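Skerkine Robotics Club forum > Student Projects > Apple transfer, grasp failures

yimer_build
Task is apple from plate to bowl, one arm, policy trained on 400 teleop demos. Success rate is 65 percent. Most failures happen at release: the apple touches the bowl rim and the bowl slides. Planning to collect more demos in December.

dravow2
More demos won't fix a release height error. Check your hand-eye calibration first. Ours was off by 5 mm and looked identical.

yimer_build
Calibration was redone before the last batch. I think it's start-position variance. We always placed the bowl in the same spot.

dravow2
Then you'd see misses on approach, which you haven't reported. Post a start state.

yimer_build
Start state, episode 3695, head view. Plate and apple on the left, bowl empty to the right of it. 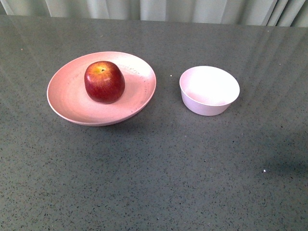 Skustemdale: I'd side with dravow2 on release height, but log the wrist pose at gripper open before touching anything. If the z spread is wide, it's the policy. If it's tight and offset, it's calibration.

yimer_build
Fine. Will log z tonight and post the plot.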